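Week 7 notes: the Plutley fault

These are my notes from the session, cleaned up a bit for those of you who missed it or who were busy eating. Bring them to lab, because the homework at the bottom leans on the numbers in here.

So last week I promised you a real failure, and I have a good one! It happened to us, which makes it a little embarrassing, but I've found that people remember a fault much better when they can picture the person who caused it. In this case, that was mostly me, with some help from Osvaldo Quintana.

First, the setup. Plutley is our name for the tabletop pick-and-place routine, the one that moves play food and toy dishes from one spot to another. It asks the arm for a pose, the arm goes there, the gripper closes, the arm lifts, and so on. Between the planner and the arm there's a small piece of code we call Gendby, and all it does is watch. It looks at how old the last camera update is, it looks at the force reading at the wrist, and if it doesn't like one of them it's supposed to stop the arm. That's the whole job. I wrote most of it in May, in a hurry, and you'll see why I bring up the hurry.

We had 282 clean runs in the log before the fault. I want you to write that number down, because it fooled us. A long row of clean runs told us that the normal case worked. It told us very little about the stop, since in all those runs the stop had never once been asked to do anything. (Debashish Selvanayagam put this on the whiteboard as "untested code with a nice record," and I've left it up there.)

Now the fault. The arm was on its way down to a bowl. The camera feed froze. Gendby should have seen that the last update was getting old and stopped the arm. It didn't. The arm kept going down to where it thought the rim was, using a picture of the table that was no longer true, because Osvaldo had moved the bowl a few inches between runs. The fingers came down on the bare tabletop and kept pushing until the arm's own built-in force limit tripped. Nobody was hurt. One fingertip was bent and had to be replaced, and there's a scratch I can find with my thumbnail.

The table we work on, with the usual kitchen stuff on it:
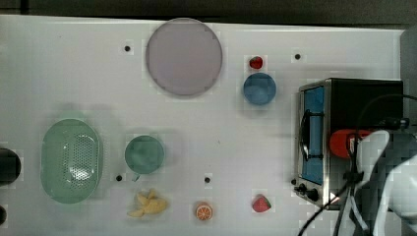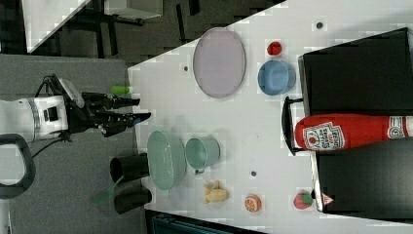
Daiane Rangel wanted to know why we keep calling it a camera problem when cameras freeze all the time and everyone plans for that. To her it was a clock problem, and she'd have failed the design review on that alone.

She's right, and I changed my slides after she said it. Let me walk you through why.

Gendby worked out the age of a camera update by taking the time now and subtracting the time stamped on the update. Fine so far. But the stamp was put on when the message was sent, and the sending program didn't know the feed was frozen. It happily took the same old picture, put a fresh time on it, and sent it again. And again! So from where Gendby sat, every update was brand new. The age never went over the limit. The check ran perfectly the whole way down and it was checking the wrong thing.

Please underline this next part. A watchdog that looks at the time of the message tells you the sender is alive. It doesn't tell you the sensor is alive. If you want to know about the sensor, the stamp has to be made at the sensor, or you need a counter that only goes up when a new picture has really been captured.

Then there's the second half, the force reading. You might ask why Gendby didn't catch the contact at the wrist, and I asked that too, somewhat loudly. The answer is in a settings file. Weeks before, we'd been getting false stops every time the gripper closed on something stiff. I raised the contact limit from 5 newtons to 14 to get through an afternoon of testing, and I meant to put it back. I also told Gendby to ignore the first moments of any contact, so a quick bump wouldn't count. Each change looked harmless. Put together, they meant that a hard push straight down was allowed to grow for longer than it should have, and the arm's own limit got there first.

I didn't write either change down. Emerson Brito found them by comparing the file on the robot computer with the one in the repository, and they'd been different for weeks. If you take one habit from this course, take that one: compare what's running with what you think is running, and do it before you start theorizing. We spent most of a morning blaming the Itex cable.

A few things we changed, in no special order.

The picture now carries a capture counter. If the counter stands still while the arm is moving, Gendby stops the arm.

The contact limit is back at 5 during any downward move. It can go higher while the gripper is closing, and then it drops back by itself.

At the start of each day we pull the camera plug during a slow move, well above the table, and check that the arm stops. Everyone stands outside the reach of the arm for this, and one person has a hand on the emergency stop. Yes, every day. It takes less time than making coffee.

Objects don't get moved between runs unless the arm is paused. Osvaldo asked me to say that he's the one who wrote this rule.

For lab: get the log from the shared folder and find the first line where the picture stops changing. Hint - the time column won't help you. Then work out how far the arm traveled between that line and the contact, and tell me what the stop would have needed to look at to catch it sooner. Half a page is plenty. I'd much rather have a rough sketch of the timeline with your own handwriting on it than two pages of polite paragraphs.

If your answer to the last part is "a faster camera," go back and read Daiane's point again. Then come find me, I'm in the lab until 5 most afternoons.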